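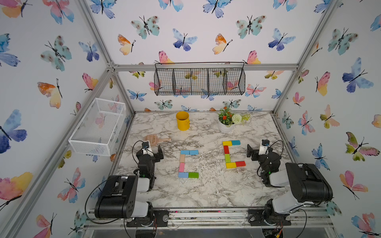
Vol. 30, No. 4

Sweep the Table Last

By Milagros Baluyot

Most of the trouble I have had with small two-arm cells came from people cleaning them. I run the maintenance side at Wadach, where we keep a handful of tabletop cells going for teams that want arms to move blocks, stack blocks and line blocks up into letters. The arms get the attention. My argument is that the attention should go to the front rail, the cables and the crumbs on the table, in that order, and that the crumbs should stay where they are until the other two have been checked.

The standard practice in our trade is the opposite. A technician walks up to a cell that has started missing its grasps, sees white shavings all over the tabletop, and reaches for the vacuum. Ten minutes later the table is spotless and the cell still misses. By then the best record of what went wrong is in the bag.

Debris tells you where to look. If it is thick around the base of one arm and thin everywhere else, I start with that base. If it is spread through the middle, where the grippers meet the blocks, I look at the finger pads and at the tabletop under them. Shavings can come off a pad, off a block, off a drilled panel someone put in last month. They look much alike from a standing height and quite different on a strip of clear tape under a desk lamp. So we tape first. One strip by each base, one from the center, stuck to an index card with the cell number and the time of day. It costs nothing and we have used those cards more than any log file.

Gintarė Paulauskas, who trained me, disagreed with this for years. Her view was that a dirty cell makes for a careless crew, and that you clean on arrival because it sets the tone for the job. I understand the point. I have worked in shops where nothing was ever wiped down and it did make people sloppy. But tone is a reason to clean before you leave. It does not have to come first.

After the tape, the rail. On a cell built from aluminum extrusion, both arms usually bolt to the front member, and that member takes every start and stop the arms make. A mount can shift by the thickness of a business card and the arm will not complain. Its motors will report healthy, the small green lights will be on, and the gripper will come down slightly off, every time, in the same direction. People then spend an afternoon recalibrating the camera. They are teaching the camera to agree with a loose bolt, and when the bolt moves again they get to do it over.

We put a paint mark across each mount and the rail when the cell is set up. A broken line means a moved mount. Checking it takes a few seconds and a flashlight. I would like every builder to do this at the factory, and I have asked two of them. Kaufmann said customers would find the marks untidy. Clulura said they would think about it, and that was in February.

Then cables. A camera on the wrist means a cable down the arm, and that cable has to have slack for the farthest reach without hanging low enough to catch on anything. Most crews set the loop with the arm parked. The loop should be set with the arm stretched out, wrist turned as far as the job will turn it, and then checked again with the arm folded back. On a two-arm cell you also have to bring both grippers to the middle and watch the loops pass each other. I have replaced more wrist cables than motors. One cell went 1483 runs without a fault and then lost its left camera four times in a single shift, and all that had changed was a tie moved one link up the forearm by somebody making it look neater.

There is a larger complaint behind all this. Small cells are sold as if they need no upkeep, and they get less of it than a coffee machine. A big industrial arm has a service book and a lockout tag and a person whose job it is. A tabletop cell has whoever is nearest. The parts are light, the arms are cheap to swap, and so the habit is to swap. Jistia, a shop we do overflow work for, had a shelf of arms marked bad. We put them on a good rail one at a time and 4 of them ran fine. The fault had been in the bench.

I will grant what can be said against me. Debris gets into joints, and a chip under a block will tip it enough to spoil a placement. Leaving it in place for long is a bad idea and I am not asking for that. The tape cards and the paint marks add a step, and on a busy floor a step that usually finds nothing gets dropped. Newer crews also find the order hard to hold on to when a customer is standing behind them looking at a messy table.

Even so, I would hold them to it. Tape, rail, cables, and only then the vacuum, with power off and both arms supported. After that, run the blocks again with the same layout that failed. If the layout is changed at the same time as the repair, the next person will have no idea which one fixed it. Write the result on the index card and leave it with the cell.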